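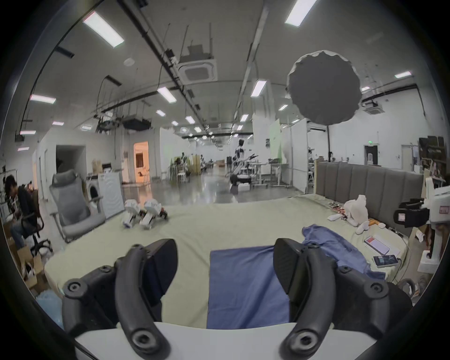 Ticket 263: second arm quote, Rotuscombe site
Opened: July 14, 2023
Status: on hold
Queue: equipment planning

Request
Approve a second white arm for the bed area, plus 4 spare finger sets for the hand-held grippers. Supplier is Peltik.

Reply 1
The quote says the arm will "double throughput on cloth tasks." Double what? The March log has no throughput column. The hand-held grippers need no arm at all, so I don't see what the second one buys us. Spare fingers are listed at 600 for the lot with no part number. Asked Peltik for one.

Reply 2
Peltik sent a brochure. Still no part number. The layout has to work with the mattress, the blue cloth and the existing arm stand beside it, and their drawing leaves the stand out.

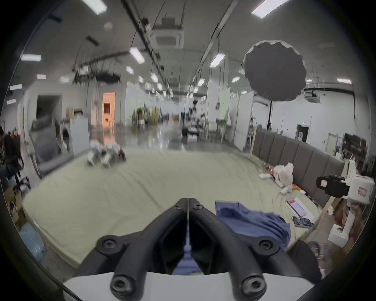 Reply 3
Jevska will lend an arm for 3 weeks. I'd take that before signing anything. Heydari's price excludes the stand, so it isn't cheaper either. Fingers split to their own ticket. Arm stays on hold until the loan is over.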